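Maribeth Lumbao has been running the Saturday demonstrations at Povstead since September, and by the time we meet she has already been on her feet for three hours. She works for Trendico, a small company that collects handling data for robots. Her brother Crisanto looks after the hardware. On open days the two of them take a table near the food counters and let people try the work for themselves.

"We used to do these at our office," she says. "Eleven people came, and nine of them were related to us."

The move to a public place was Crisanto's idea. He had been asking for harder conditions anyway. In the office the light never changed and the tables were always clear, and a system trained on that had trouble as soon as it was taken somewhere else.

"You get reflections in a place like this," he says. "You get people walking behind the table, you get things people leave lying around. I want all of that in the recordings."

The tool they bring is a gripper with two fingers and a camera, held in the hand and worked by a person. There is no arm attached to it. A visitor picks something up, moves it, sets it down, and the camera records the whole thing from the gripper's point of view. Later those recordings are used to teach a robot arm the same movement. Maribeth explains this many times a day and has got it down to four sentences.

"Most people expect the robot to be doing something and they get to watch," she says. "Then I hand them the thing and they look at me like, what, me?"

Children are the quickest to agree. Adults want to know first whether they can break it. They can, Crisanto says, and two have. He keeps spare fingers in a box in the car, printed by a shop called Pangilinan that does small runs – he orders them by the dozen now and paints nothing, because paint rubs off.

Each person gets a few minutes. The tasks are plain ones: lift a bottle, put a mug the right way up, clear things to one side. On their best day so far they came home with 382 recordings, of which 328 were good enough to keep. The rest were dropped for ordinary reasons. People cover the camera with a sleeve, or start before Crisanto has said go, or stop halfway to talk to a friend.

"I don't mind the bad ones," Maribeth says. "Somebody drops a bottle and picks it up again, I'd like to keep that. Cris throws it out."

"I don't throw it out," he says. "I put it in a different folder."

I ask what is hard about a bottle. Crisanto says the height of the grip matters most. Too high and it swings, too low and the fingers meet the table first. Clear plastic is difficult in its own way, and he would rather have people practice on it early in the day when he is still patient.
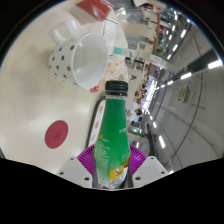 A green bottle held upright in the gripper at the Povstead open day.

The software that sorts the recordings is called Enen, and the Lumbaos wrote it with one other person over a winter. It marks the moment the fingers close and the moment they open. Maribeth still checks every clip by eye in the evening, which she says takes longer than the open day itself.

Their target for the season is around 700. Crisanto would settle for 600 if more of them were mugs.

"Everybody goes for the bottle," he says. "I ask for the mug and they pick up the bottle."

There have been complaints, though few. One man told Maribeth she was helping to put kitchen staff out of work. She talked with him for a good while and says she did not change his mind – he did take a turn with the gripper before he left. She has thought about it since.

"I told him I didn't know," she says. "I said what we have right now can't clear a table. It can pick up one thing if you put it in a decent spot. But I can't tell him what it will be in ten years."

The demonstrations run until four. Visitors don't need to sign up ahead of time, and anyone under 12 should bring an adult.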